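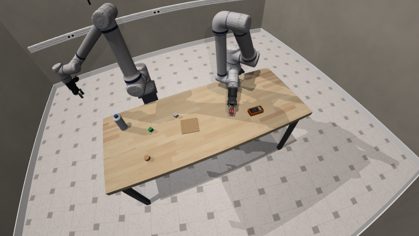

Wooden table, tiled floor.

Weekend Line Cook / Prep – Osto, Pradthorpe

We need a prep person for the fall, start in October or sooner if you can. Small kitchen, 20 seats out front, gets loud. Some experience please, but we've trained people from zero before and it went fine.

What you'd be doing: veg prep, stocks, flatbreads, plating cold starters when we get slammed. Dishes too, everyone does dishes. Lifting flour sacks up from the cellar. Stairs are steep.

Hours: Friday dinner plus both weekend days. In by 7 for brunch, no exceptions on that one. Out mid afternoon most weeks, later if theres a private party.

Pay: hourly, above what the other places on Itby Street pay, tips split evenly between kitchen and floor. Staff meal every shift. Free parking behind the building, ask for the gate code.

You should have: a food handler card (or get one in your first month), your own non-slip shoes, decent knife skills. Spanish or Greek a plus but no big deal. No resume needed – a few lines on where you've worked is plenty.

To apply: come by after lunch and ask for Heriberto Ospina, or leave a note at 567 Rivadeneyra Avenue, side door. Front bell is broken. Questions on scheduling go to Eftychia Chrysikopoulos, ext. 1054. Please dont call during dinner service.

Paid trial shift for anyone we like. Dishwasher spot is filled, thanks to all who wrote in.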